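Home builds > Handheld grippers, two-hand folding

tivent_tinkerer
Long post, sorry. I've been building a pair of handheld grippers at home so I can record folding and train an arm on it later. White printed shells, black jaws, trigger in the handle. Current opponent is a blue cloth on a bed. 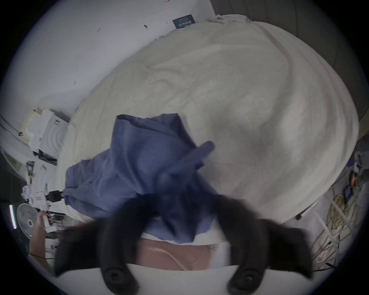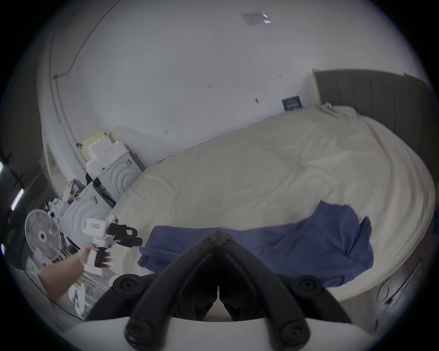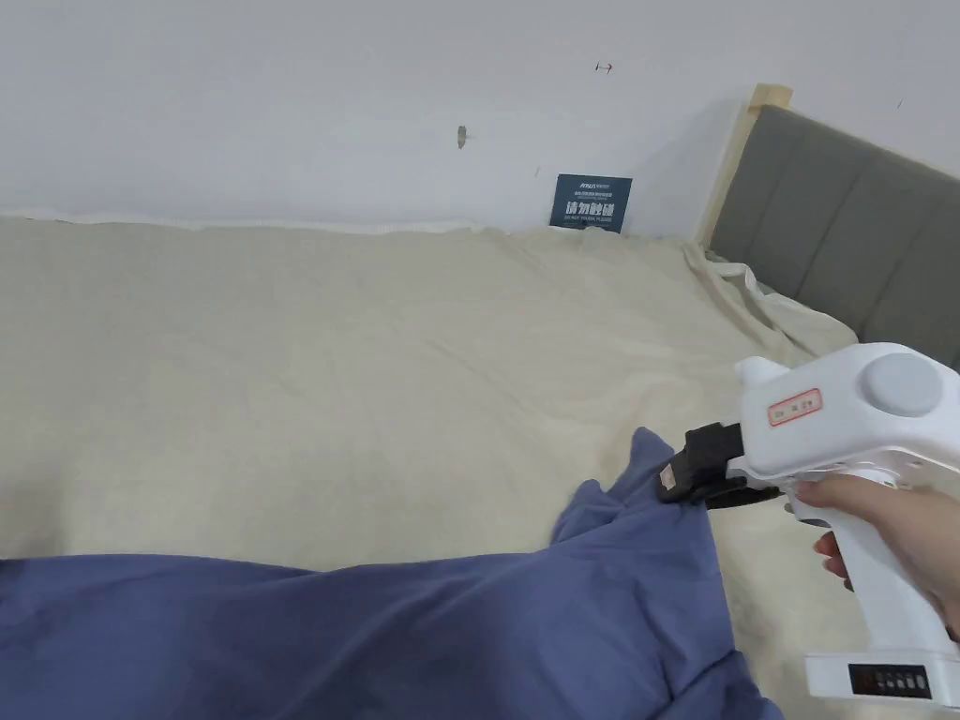 So far I have 118 takes and a deep respect for hotel staff. The corners I can get. Flattening is where I lose, as each pull on one side undoes the other. I'm leaning toward softer pads and a longer trigger throw.

Jomar Saludo
Pads won't save you. Start on a table. A bed gives under the cloth and you're fighting both.

tivent_tinkerer
Laundry in my life happens on beds. I'd like the robot to know what it's in for.

furukawa_fan
With Jomar on this one. I did 310 takes on a mattress and the policy learned to pet the cloth. Very tender. Folded nothing.

Eilif Bråten
Disagree with both of you. Table data is clean and useless. Keep the bed, shorten the takes to 8 seconds, and check your trigger spring before touching the pads.

Jomar Saludo
8 seconds? I can't fold a shirt in 8 seconds with my own hands.

Eilif Bråten
One grab per take, Jomar.

tivent_tinkerer
Swapped in a lighter spring. Trigger's nicer, flattening still bad. Trying the short takes tonight.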